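Budgeting for a picking arm: a talk with Abena Tetteh

Abena Tetteh keeps the equipment budget for a shared automation workshop that does trial work for small manufacturers and a couple of recycling firms. For the past two years most of her time has gone into one purchase, a robot arm set up for picking mixed items out of a metal bin. She agreed to talk about what was in the original plan, what was left out, and what she would put on the form if she were starting again in July.

The first budget, she says, had three lines in it. There was the arm and its controller, the gripper, and a line called "sundries" that she now regards as the most expensive word in the document.

"The arm was the easy part. You get a quote, the quote has a number, the number is close to what you pay. Sundries was cables, mounts, clamps, a bin, tape, things to pick up. I put in a figure that would have covered the clamps."

She had quotes from two integrators. Laaksonen offered a complete cell with fencing, a fixed bin and a service contract. Vultov offered the arm and commissioning only, and left the rest to the buyer. The workshop went with Vultov. Tetteh still thinks that was the right decision for a place where the task changes every few months, but she says the comparison was poorly done at the time.

"We compared the bottom lines. What we should have compared was the bottom line plus our own labour. Laaksonen's people would have bolted everything down and gone home. Ours spent 14 days working out where to put the bin."

The bin is held in place with clamps, and it has been moved more often than anyone planned. Tetteh doesn't mind this. A welded stand was priced early on and dropped, and the money went to a second set of fingers for the gripper.

Grippers are where she would tell other buyers to spend their time. The quote from Tevodik, who supplied the workshop's, was clear about the price of the unit and less clear about wear parts. Fingers, small links and brackets are ordered separately, and freight is charged on each order. She now orders in batches and keeps the spares in a labelled drawer.

"People ask what it can lift. Ask what it costs to run for a year on the items you've really got. If you're picking identical boxes, fine. If you're picking up anything clear or shiny, or anything that squashes, allow for a lot more trial time, and trial time is wages."
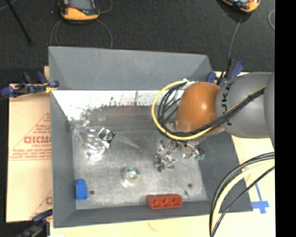

Hưng Trình takes a different view of the wages question, and has told her so more than once. His position is that trial time should sit outside the equipment budget altogether, as training, on the grounds that staff come away from it able to run the next job. Putting it against the arm, he argues, makes the arm look dearer than it is and scares off the people who sign for it.

Tetteh has heard the argument and half agrees. "He's right that it's training. But if I leave it off the equipment form, it doesn't get paid for by anybody else. It just comes out of somebody's evening."

Her compromise is a separate page attached to the main request. It lists hours instead of dollars and is signed by the person whose staff will be doing the work.

Cables were the other surprise. The workshop's cable order came to $382, a small amount against the price of an arm, but it held up the start because it hadn't been approved. The leads that came with the unit were too short once the controller had been moved back from the work area. Tetteh's advice is to mark out the floor at full size before ordering, allow slack for the arm's full reach, and check which leads are rated for constant bending.

She has no strong feelings about new versus used. The workshop looked at a second-hand arm through a dealer called Biker, and the price was good. The trouble was the controller, an older model with no clear answer on replacement parts. A used arm can be sound value, she says, provided the controller's support dates are in writing.

The next request is already drafted. It covers a spare set of gripper fingers, better lighting over the bin and a service visit. Sundries no longer appears. Each item has its own line, down to the tape.

"It's a longer form," Tetteh says. "It went through faster than the short one did."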